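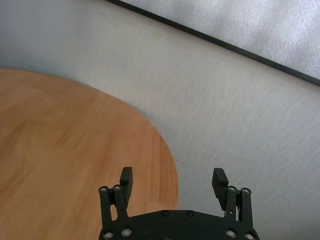
Rim of the round top against the pale grey. Faint dark line off to the right of the curve, scuff or crease, check.

April, started 8:40, cold in the shop till the heater caught up

Westari table. Round top. Carrying on from the last entry, which I never finished, sorry whoever is reading. Short version: Gekano want it back in the café with the same colour, same sheen, and no ring marks. They also want to know if it can be sanded. Can't answer the second one till we settle what the top is made of, so that was the morning.

Measured across with the long rule, twice each way, because the first time the hook slipped.
Along the grain: 1008 mm
Across the grain: 997 mm

So 11 mm out of round. A solid top that's dried out over a few winters in a heated café would do that, more or less. A bit much for a top that size if it was properly dry to begin with, but who knows where it was stored. Veneer on board would hardly move at all. On the other hand there are faint darker lines and patches in the figure that look a lot like veneer joins to me, and the colour is awfully even for boards from different trees. So measurement says solid, eye says veneer. Annoying.

Could also just have been cut out of round. Seen it before, somebody running a router on a trammel with a loose pin. Note to self, don't lean on the two numbers too hard.

Tried:
- tapping with knuckle, rim then centre. Same note everywhere. Tells me nothing really
- raking torch from the window side. No ridges at the joins. Solid boards that had shrunk would usually give me a bit of a step at a glue line, couldn't feel one with a fingernail either
- mirror and torch underneath. Underside is painted, thick, brown. Of course it is

Didn't scrape the paint. Want Gekano's ok first, it's their table. Emailed 9:30.

Colour. Written down before I forget, as it changes every time the sun moves: warm orange-brown by the rim, lighter on one side and more orange toward the other. Whole thing reads honey from a standing height. The old job sheet says "golden oak" which is no help, nobody agrees what that is, and I wouldn't swear to oak anyway.

Sheen. Soft, not glossy. Light varnish, not a bar-top build. If we go over it with Telterar satin it will come up shinier than it is now, so probably the matte, or a mix of the two. Test on offcuts first this time. (see the stool business, two pages back)

Offcuts for the test:
A — Telterar matte, one coat
B — Telterar matte, two coats, grey pad between
C — half matte half satin, one coat
D — the Hinrichs oil, wiped on and wiped off
E — nothing, control

That's 5 boards, all cut from the same plank, all sanded to the same grit, labelled on the back in PENCIL, as marker bled through last time. Left them on the shelf over the sink. Do not move them under the heater please. 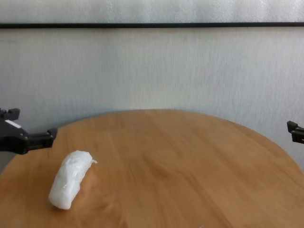 White piece on the top, left of centre, thick end toward the near left. Frayed bit at the other end.

Contact marks. The complaint from the café was that things left on the table overnight leave a dull patch. They blamed the varnish. I think it's more likely what they were wiping it with, but you can't tell a customer that without something to back it up. So anything soft or shiny that gets put down on the top, we check under it after and write it here. The white piece has a wrinkly glossy surface so I wanted that one looked at in particular.

Checked at 10:50, lifted it straight up, didn't slide it.
- no dull patch that I can find with the torch low
- no stick when it came up
- small amount of fluff near the frayed end, brushed off with a finger
- put it back down same angle so I can look again at end of day

Short contact time though. An hour and change isn't a night. Doesn't clear the varnish, only means it isn't failing straight away. Needs an overnight, and needs doing with a warm cup as well, since that's what actualy happens in a café. Will do the warm cup near the rim where it would be easiest to patch if it goes wrong.

Cleaner: Gekano sent a bottle of what the staff use. No label left, just a spray bottle with some blue stuff. Smells like vinegar plus something. Tried a drop on the underside paint, nothing. Tried a drop on board A offcut — took the edge off the sheen in 17 minutes, clear dull spot, could see it from across the bench. But A had only been dry since yesterday so not fair on it. Repeat when they've all had a full week. Still, I'd put money on the blue stuff.

Wrote the question to Gekano in the same email: how often is it wiped, is it rinsed, does the spray sit. No answer at time of writing.

Grain. For whoever does the touch up on the rim: the streaks are long and soft and there's some faint swirl in places, with amber bands and paler yellowish ones side by side. So don't mix a single colour. Two at least, pale first, then the amber dragged over with a nearly dry brush, along the streak and NOT around the curve. I did the last rim chip following the curve and it looked like a smile from every seat in the place.

The rim itself is rounded over. Haven't got a cutter which matches so any filling there gets shaped by hand with a curved block. There's one in the second drawer, wrapped in a sock, no idea who made it but it's nearly right.

Shellac sticks: amber one is down to a stub. Order two. Hinrichs has them but wants a minimum order so add the pads and the 320 paper.

Lunch

1:15 back. Phone call from Gekano about something else (chair feet), asked them about the paint underneath while I had them. They don't care. "Go ahead and scrape." Good.

Scraped a patch the size of a stamp, near the middle where nobody's knees go. Under the brown there's a grey primer, under that it's wood, running the same way as the top side. Which you'd get with solid. You'd also get it with a balancing veneer, so I'm still not sure, dammit. Tiny pilot hole in one of the old screw holes would settle it, look at the shavings from the depth. Solid gives me the same curls the whole way, board gives dust. Didn't do it, want a second opinion before I drill a customer's table, even in a hole that's already there.

For now treat it as VENEER. That means no machine sanding on the top, by anybody. Hand only, grey pad, with the grain. If it proves solid we've lost an hour. If it's veneer and someone goes through it we've bought a table.
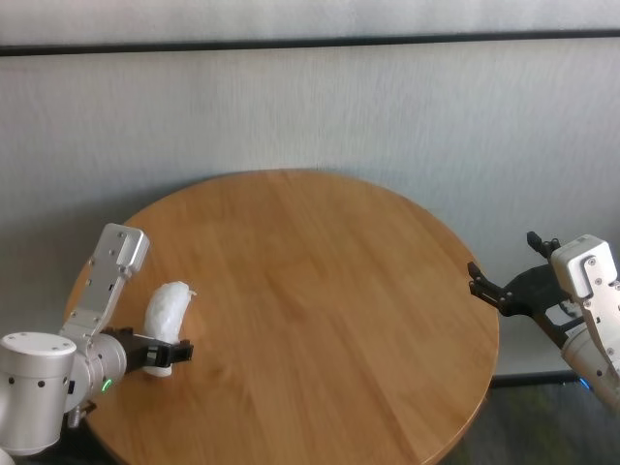

Whole top from further back, pale wall and the dark rail behind. Shadow of the table on the wall.

Light. Looking at it from back here the far rim picks up a faint highlight and the table throws a soft grey shadow on the wall behind. Helps, gives you a clean edge to judge the curve against. From this spot I can't see the 11 mm at all, it reads as a circle. Wouldn't bother truing it up. Gekano never mentioned the shape and I am not going to bring it up.

Also the streaks run upper left to lower right from where I was standing. Matters only for the tape: when we mask for the sheen test put the tape along the streaks, otherwise the edge shows up as a line across the grain and you'll be staring at it forever.

Grey side. The scuff or crease or whatever next to the rim, rubbed it with a damp cloth, didn't budge. Tried a white eraser, bit fainter maybe. Not ours to worry about but keep the rim off the wall when the top gets turned. There's padding in the bin by the door, use it. Floor down by the dark baseboard had sanding dust in the corner, swept it before opening any varnish. Sweep again before the real coat and then WAIT, let it settle. Up to 5 hours in that corner going by the dust on the last job.

3:40 second look under the white piece. Same as this morning, no patch, no stick. Set it on a sheet of brown paper on the bench for now so there's nothing on the wood when the overnight starts.

Offcuts at 4:00, dry to touch, not cured:
A matte one coat — closest so far, a hair too flat
B matte two coats — too built up, looks plasticky near the end
C half and half — nice from the side, too shiny from above
D Hinrichs oil — darkened it more than I'd like, goes brown and loses the honey
E control — pale, obviously

Leaning to A, with maybe a quarter satin added. Call that F, cut another board from what's left of the plank (short piece behind the drill press, it's enough if you don't waste any).

To do
- warm cup overnight, near rim, write down the time on and the time off
- second opinion re pilot hole
- F board
- shellac sticks, pads, 320
- chase Gekano on the wiping question, and the chair feet, what colour felt
- find out who has the good torch, the one here is going yellow and it's throwing my colour notes off
- blue stuff on all the boards after a week, same drop size, use the dropper not the sprayer

Measured the leg bolts while packing up, all one size, one has a stripped head. Bagged and taped to the inside of the Westari box lid. Fourth washer is missing, might of been missing when it came in, not on the job sheet either way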